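Tridalen ドライブ交換アーム Pledenis 6
データセンターの保守チームのための装置

サーバー室では、ハードディスクの交換は毎日ある仕事です。難しい作業ではありませんが、夜にも休日にも発生します。土曜日の午前3時に電話が鳴って、ドライブを一台替えるために車で出かけた経験のある方は多いと思います。Pledenis 6 は、この交換作業を引き受ける6軸のアームです。

できること
・監視ソフトから交換の指示を受け、対象のベイまで移動します。
・キャディをつかみ、まっすぐに引き出して、回収トレイに置きます。
・予備のドライブを差し込み、認識されたかどうかを監視ソフトに問い合わせます。
・認識されないときは作業を止めて、担当者に知らせます。同じドライブを何度も差し直すことはしません。

働く人にとって何が変わるか
当社の機械を最初に導入した Grostow の施設では、夜間の呼び出し当番の形が変わりました。以前は当番の人が必ず現地へ行きましたが、今は通知を読み、翌朝に回収トレイを確認します。その代わりに、新しい仕事もできました。予備トレイの補充、グリッパーの点検、そして交換記録の確認です。これらの仕事は機械の担当者だけに任せないで、保守チームの全員が順番に行うことをおすすめします。手で交換する技術も、忘れないように残してください。停電の後など、人が行ったほうが早い場面はまだあります。

導入の前に、現場の方と一緒に通路を歩く日を一日いただいています。扉の開く向きや、ケーブルの通し方は、図面と違うことがよくあるからです。

グリッパーについて
指は黒い金属板をねじで組み立てたもので、消耗した板だけを交換できます。必要な工具は六角レンチ一本です。カメラは手首の部分に付いていて、指先とキャディの位置を近い距離から確認します。
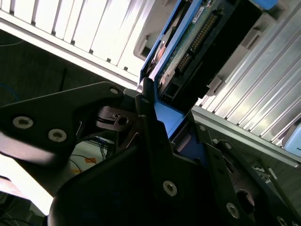

サーバーのベイに入っている青い枠のキャディと、グリッパーの指先。手首カメラより。

主な仕様
軸数：6
手首カメラ：標準で付属
予備トレイの収納数：10台
対応ラック幅：19インチ
グリッパーの点検時期：交換1000回ごと
操作画面の言語：日本語、英語

別売品
Pilkington トレイ（予備ドライブ用、10台収納の追加分）
グリッパー板の交換セット
手動操作用ペンダント

ご注文について
キャディの形はメーカーによって違いますので、お見積もりの前に、お使いのキャディを一つお送りください。指先の形が合うかどうかを当社で確かめてから、ご返事いたします。お預かりしたキャディはお見積書と一緒にお返しします。操作の講習は現地で行い、夜勤の方のために夕方からの回も用意できます。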